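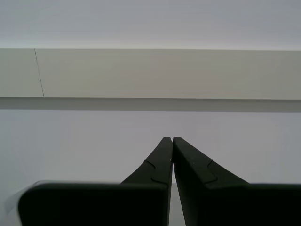 Two-fingered gripper, tips nearly touching, light gray surface behind.

From: Hugo Caron
To: home-chores list
Subject: Re: can it fold a towel yet?

Hi all,

Solange Moulin wrote:
> So, can I buy one of these and stop doing laundry? My sister swears
> she saw one fold 20 shirts in a video. What am I missing?

Mostly the second shirt, I'd say! I watched a demo at Perrin in November and the first towel went great, corners and all – then somebody tossed in a fitted sheet and it spent 4 minutes pinching at the elastic.

Look at the fingertips in the picture. They're squared off, with rounded corners. I'd trust a pair like that with a sock (one sock), but for a heap of damp stuff I still want my own two hands. Dénes says the shop-floor jobs are further along, where every part shows up the same way, and I believe him.

Anyway, keep your ironing board for now. Has anyone on here tried dishes?

Hugo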